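3.2 Why where a tool hangs matters to how people remember it

Memory for the place of everyday objects is a wonderful thing to study, and it is surprisingly sturdy. In our first survey we asked 332 adults in Clondale to draw their own kitchen drawers, key racks and garage walls from memory. Most drew the layout well and the contents badly — people knew that something hung at the top left long before they could say what it was. Kuzmenko and Antoniuk had found the same pattern among shopkeepers in Uvirham, and we were delighted to see it come back so clearly in private homes.

Three things are mixed together in such drawings: the position of an object, its color, and its outline. Our recall task pulls them apart. Each person studied a layout for 30 seconds, did a short word puzzle, and then answered spoken prompts such as "the blue one" or "the one you would cut with." Position prompts brought the fastest answers in both age groups. Color came next, and outline was slowest by a wide margin, even for objects people handle every week.

Pegboards are a lovely case, as the even grid of holes gives the eye very little to hold on to. A person has to lean on neighbors and corners instead (Figure 5).
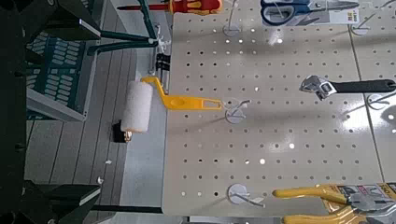
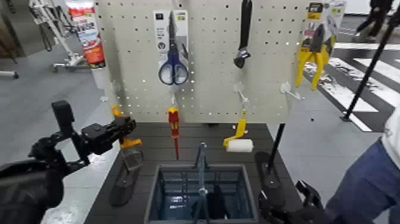
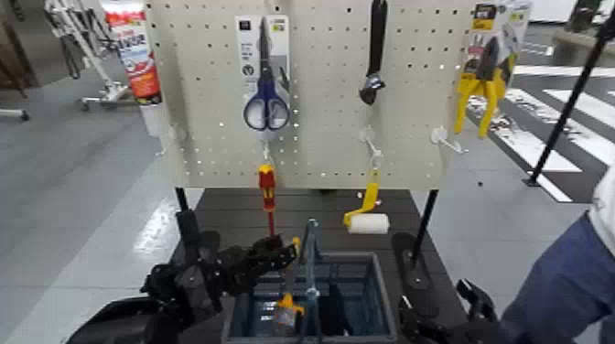

Figure 5. Hand tools hanging on perforated board.

Corner items were remembered best of all, and the effect held when we removed every answer given in under a second. We read this as support for the anchor account put forward by Maronov, in which people store a few fixed points first and hang the rest of the layout from them. The rival account, by Ó Dubhghaill, predicts that color should win whenever the colors are strong. It did so only for our youngest group, and only in February, when the task was still new to them. Section 3.3 turns to what happened when we swapped two neighboring objects between study and test.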